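Plorier Opens Registration for Home Well and Tap Water Testing in Redham

REDHAM – Plorier, the regional water testing service, will open registration in May for a new program that lets households in Redham and the surrounding townships have their drinking water checked without driving a sample to the county seat. The program covers private wells, shared wells and older homes on the town supply. Up to 627 households can take part in the first round.

Residents who sign up will pick up a sampling kit at the Plorier office on Lazăr Street, fill the bottles at home and return them to the same counter. Results will be mailed or sent by email, along with a plain-language sheet explaining what each number means and what to do if a reading is high.

The basic test covers coliform bacteria, nitrate, lead, copper, hardness and pH. Arsenic and manganese can be added for a separate fee. Homes with a child under seven may add the lead retest at no charge.

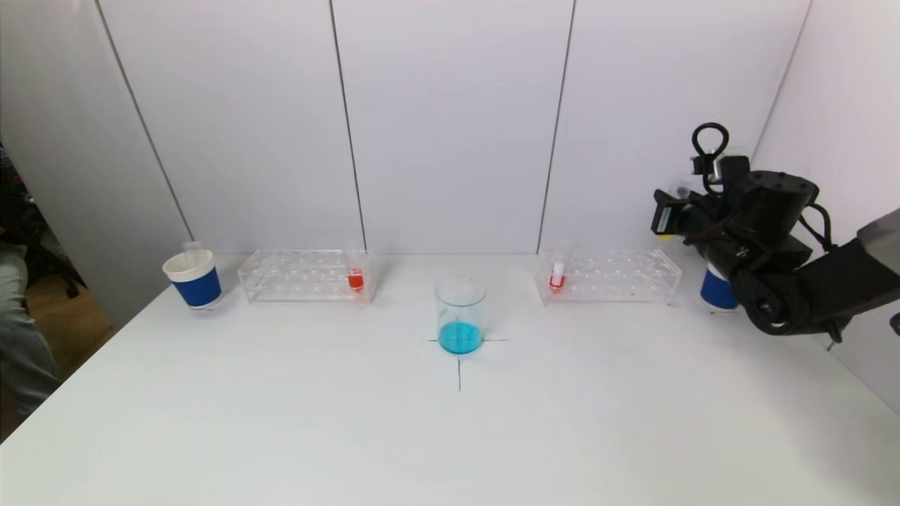
Test tube racks and a beaker of blue liquid on a white tabletop.

"Most people with a well had it tested when they bought the house and have not looked at it again," said Shahram Soltani, program manager at Plorier. "Wells change. A wet spring, a new septic field up the hill or a cracked cap can all make a difference, and you will not always taste it."

Private wells in the area are not covered by the routine checks done on the town supply. The owner is responsible for testing and for any repairs. Plorier recommends a bacteria and nitrate test once a year, and a full test after flooding, after work on the pump or casing, or when the water changes in color, taste or smell.

How to take part

Registration opens at 9 a.m. on the first business day of May and will stay open until all places are filled. Residents can register by phone, at the counter or by returning the postcard included with the spring town newsletter. Renters may register with the written consent of the property owner.

Kits must be returned within 31 days of pickup. Bacteria samples have to reach the counter within 24 hours of being taken and should be kept cold on the way, in a cooler or a bag with an ice pack. Lead samples should be first-draw samples, taken in the morning before any other water is used in the house.
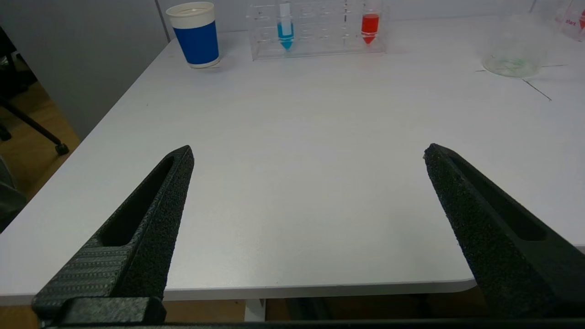 What if my house is on the town supply and I only want to check for lead?
Register as usual and check the box marked "lead only" on the form. You will get a single bottle and a shorter instruction sheet, and the fee is lower.

What happens after a high reading

Households with a positive bacteria result will get a phone call the same day it is confirmed. Staff will go over short-term steps, including boiling water for drinking and cooking, and will arrange a second sample. Boiling does not remove nitrate or lead, and households with high readings for either will be advised to use bottled water until the source of the problem is found.

Plorier does not sell filters, softeners or pump parts and does not recommend brands. A list of licensed well contractors working in the county is available at the counter. 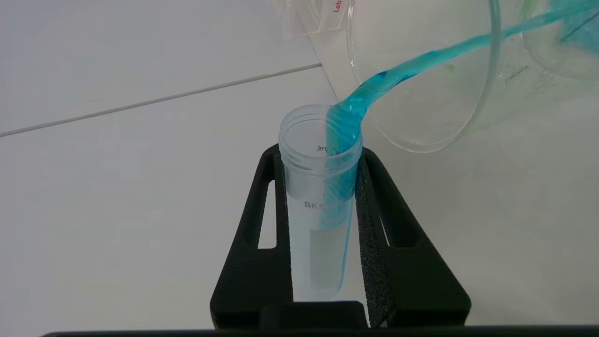

Blue liquid being poured from a clear beaker into a sample tube.

The Redham program follows a smaller one in Pornis last year, where 520 households returned kits. The most common problem found there was a loose or damaged well cap, which most owners were able to have replaced at modest cost. Several changes were made based on comments from Pornis residents. The instruction sheet now has larger type, the bottle labels are waterproof, and the counter will stay open until 7 p.m. two evenings a week during the program.

"The evening hours were the number one request," Soltani said. "People wanted to drop off a sample after work while it was still fresh."

Individual results are shared only with the household and, for rented homes, with the property owner. A summary with no names or addresses will be given to the town in the fall and will be available at the public library. 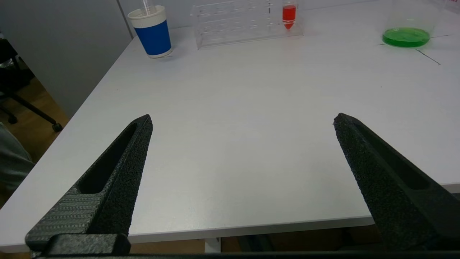

About Plorier

Plorier provides water and soil testing for homes, farms and small businesses in Redham, Pornis and nearby communities. Its office on Lazăr Street is open on weekdays from 8:30 a.m. Free parking is available behind the building, and the counter entrance is on the ground floor.

Media contact: Shahram Soltani, Program Manager, Plorier, Lazăr Street, Redham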